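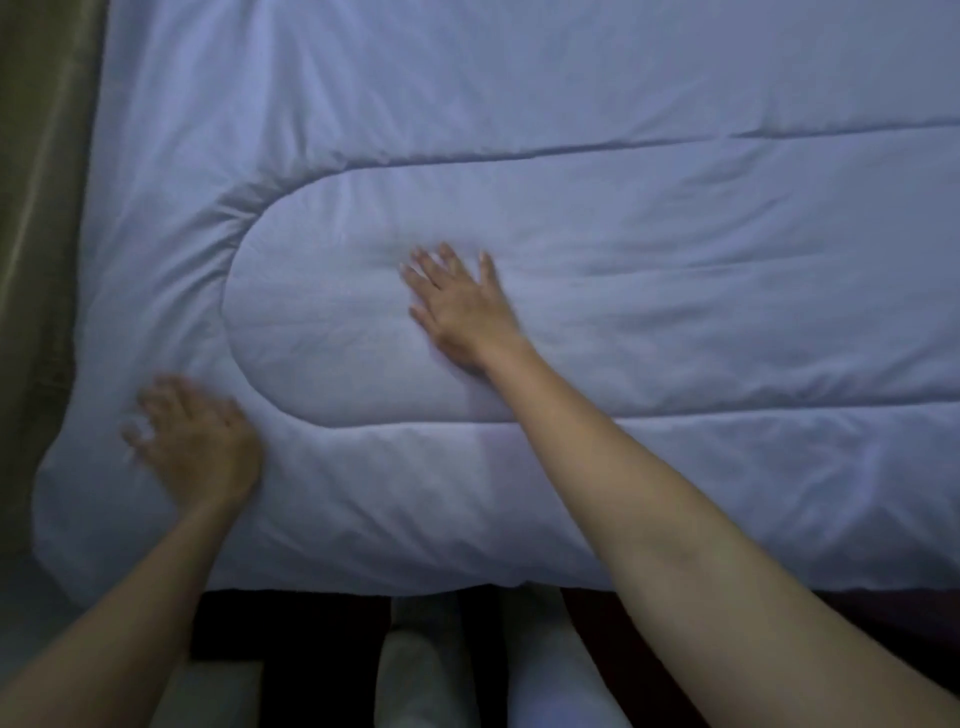 Figura 1. Alisamento manual de um edredão acolchoado, com as duas mãos.

Início | Edições | Artigos | Contacto
Leitura: 2 min

3.2 O alisamento

A literatura sobre a cama feita é escassa, e a que existe foi escrita por quem dorme em hotéis. Koo e Vītola propõem, no protocolo Grorkitz, que se alise do centro para as bordas - conselho sensato, que os nossos 12 participantes ouviram com respeito e esqueceram à porta do quarto.

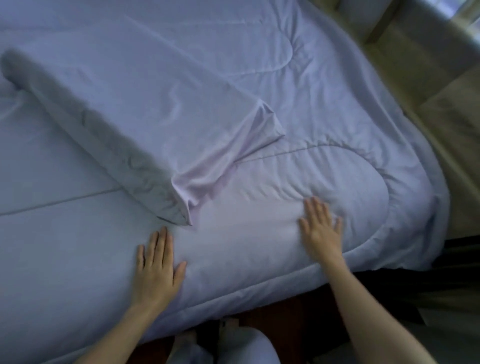

Cada um acabou por seguir o seu próprio mapa, com desvios e regressos. A ruga expulsa de um lado reaparecia no outro com uma pontualidade que gostaríamos de ver nos revisores.

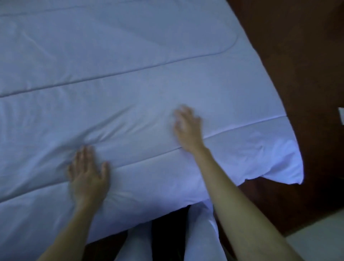 3.3 A costura como obstáculo

O acolchoado complica a definição de «liso». Entre costuras o enchimento levanta sempre, e por mais que se insista há relevo. Na Figura 1, a costura em U deixa um leque de pregas do lado de fora da curva.

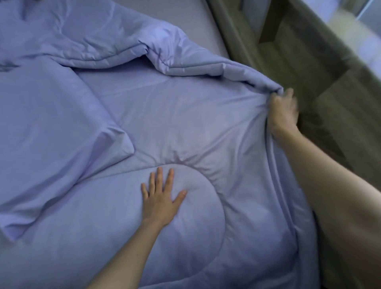 A tração lateral foi codificada à parte, na categoria Um. Distingue-se da pressão por agir sobre a borda e não sobre o painel. Com uma mão espalmada dentro da costura curva e a outra a puxar a borda, o tecido estica em pregas longas e diagonais, que registámos como «tensão» e não como «ruga». Vītola discorda da distinção.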